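Wednesday, Gromgate room, sofa corner

Carried on with the cream leather sofa (Tunley on the order sheet, job 191). Wanted the seating corner sorted so that we can stop moving things around in it: cushion, side table, lamps. Started a little after 9, stopped at lunch, did the leather in the afternoon.

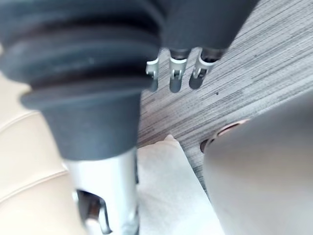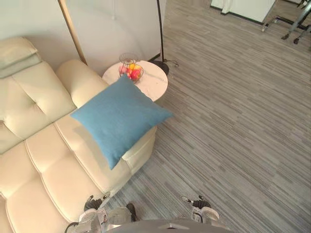
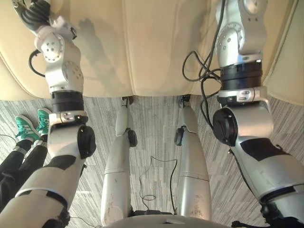
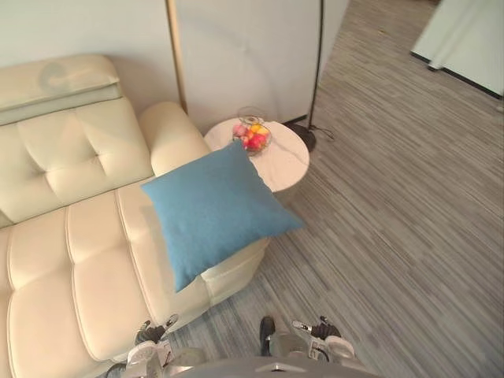 Second and fourth: blue cushion at the armrest end of the sofa, side table behind.

Cushion
The square blue one. Left on the diagonal against the armrest, one corner over the front edge of the seat and the right corner out past the sofa over the carpet. I like the color next to the cream but it is too far out. Anybody walking between the sofa and the table side is going to catch that corner. Tried it square to the back instead and it looked stiff, and it slid down as soon as I sat next to it. Leaning on the arm is better, just further in. Current rule for the room sheet: top against the arm, all corners on the seat.

The leather is slick and the woven cover doesn't grip it much. Could try a strip of rug underlay inside the back of the cover. There's an offcut in the Okoro box, should be enough for 2 cushions.

Side table
Round one with the marble-look top, tucked in behind the armrest. Good place for it. You can reach it from the end seat without getting up, though only just, and a mug would be better off nearer the arm side. The veining is faint enough that crumbs show up, so it needs a wipe whenever somebody has used it. Fruit stays on the table for now. It takes up a lot of a small top. If we want the table for cups as well, the fruit has to go to the shelf by the door. Leaving it until somebody complains.

Lamps
Black one: weighted base is fine on the carpet, didn't tip when I leaned on the pole. The cord is short and runs out to the right on the floor. Want it along the wall and clipped. Clips ordered with the Okoro stuff, pack of 12, haven't come.
Gold-toned one: pole sits behind the arm. No change. Check that it doesn't rub the leather if the sofa gets pushed back.

Leather
Did the seat with the Brallero cleaner, damp cloth, small circles, then a dry cloth. The channel seams on the seat hold dust and the cloth rides over the top of it. Soft brush first, then vacuum with the narrow nozzle, then the cleaner. I did it in the wrong order on the left half and had to go back over it. Tufting on the back is the same problem but slower, every dimple has to be done on its own. Allow almost an hour for the back by itself.

Tested the cleaner first on the underside of the front edge, no color on the cloth. Didn't use the conditioner. The label on ours has come off and I'd like to be sure which bottle it is.

Carpet
Vacuumed along the stripes up to the front of the sofa. Didn't go underneath, needs two people to shift it.

To do
- cut underlay strip, fit inside blue cover, see if the cushion stays put
- cord clips when they arrive
- relabel conditioner
- pull sofa out and vacuum behind, check the back feet for pads
- add cushion position to the room sheet
- ask Tunley if the seat sections unhook or if they're fixed, the manual only shows the three-seater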